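Speaker notes - "Open Day at Praltcombe: What We Showed and What People Asked"
Slide 1, leave it up while folks find their seats

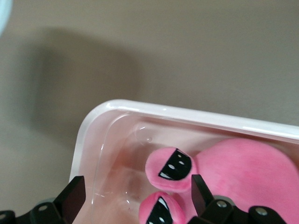
Gaëtan Guérin wrote back after I sent him my outline, and his advice was to skip the history of the lab completely and get to the visitors, "they had better questions than we did." So that's what I'm going to do, more or less, and if I start wandering off into the history of the lab somebody please wave at me.

Welcome, thank you all for coming, and thank you to Boyer for the room and the very generous coffee. (Check that the clicker works. Last time it didn't and I spent the whole talk walking back and forth.)

Start with the task. Pink plush toy, plastic container, two black fingers. It sounds like the easiest thing in the world and I'd like you to hold on to that feeling for a minute. Plush is squashy, it has no proper edges, and a see-through wall can be a real headache for a camera. Ask for hands - who has tried to pick something soft out of a bin with a machine? Wait for the hands. Be patient, people are shy before lunch.

Then the day itself. We opened the doors in May, and 536 people came through, against the 600 badges we had printed, so I still have a drawer full of badges if anyone would like one. We ran 3 stations. The Plomorberg arm was by the entrance, the sorting line was in the middle, and the toy table was at the back, where I had honestly expected it to be quiet. It was packed all afternoon! Grandparents, school groups, a whole soccer team still in their cleats.

Tell the story of the little girl who asked if the robot knew the toy was soft. I gave her a long answer about motor current and she listened very kindly and then asked it again. I've been thinking about that question ever since, and I'd like to spend a bit of time on it today - slides 5 through 8, don't rush.

Slide 4: the Sustotance software. Keep this short. Say what it does (decides where to close the fingers), say that we slowed the arm way down for the open day, and move on. If someone wants the details of the grasp scoring, offer to sit down with them at the break, I'm always glad to.

Mention the missed grasps. We left them in on purpose, and the crowd groaned every time as if it were a penalty kick. A retired machinist stayed for most of an hour telling me our fingertips were too smooth, and he brought me a scrap of rubber matting to try. Pass the matting around now. Remember to get it back.

Slide 5, the girl's question again. Take a sip of water first.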